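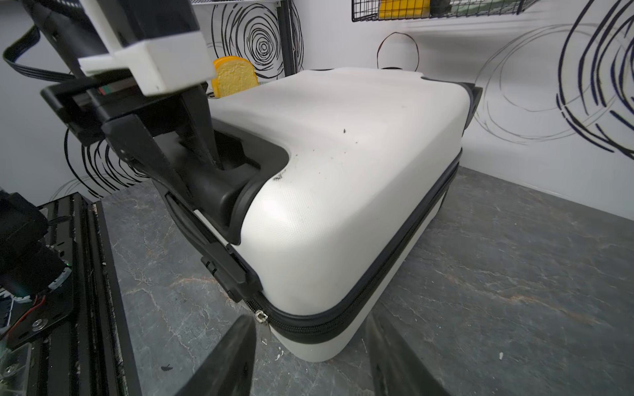 Hard-Shell Luggage and Tabletop Pieces: Gallery

The Domberg Household Collection holds everyday objects for travel and for the kitchen. The gallery on this page presents a white hard-shell suitcase from the Langat group, together with the smaller items shown on the same table. The group came to Domberg in October and is stored in Room 12 of the Lirkitz building. Visitors may request access through the front desk.

White suitcase, catalog number 1542
The shell has a fine pebbled texture and rounded edges. Dark scuffs and specks are recorded on the upper face, mostly near the recessed handle. The zipper track is black, with a small silver pull at the front corner. Marks of wear are kept as found and are not polished out.

Handle housing and trim
The carrying handle sits in a black molded recess with a rounded rim. Black plastic trim runs along the side of the case to a corner bumper. Staff are asked to check both parts for cracks each time the case is returned to its shelf.

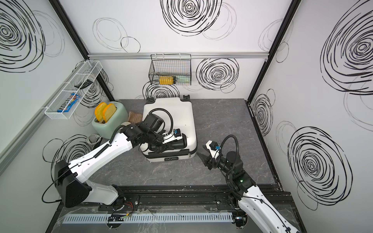

Kitchen pieces in the Langat group are cataloged separately from the luggage, under section 32 of the Jurkow list. They are used mainly in displays for school groups and are lent in sets. The mint-green toaster is listed together with its two slices of toy toast, and the slices should remain in the slots when the set is moved. A brown woven placemat belongs to the same set and is stored flat.

Loans and viewing
Objects may be borrowed by schools and local museums for about 2 months. Requests should state the catalog number, the place of display and the name of the person responsible for transport. The suitcase is lent empty and must not be used to carry other objects. Prints of the gallery pictures are available from the Lirkitz office on written request.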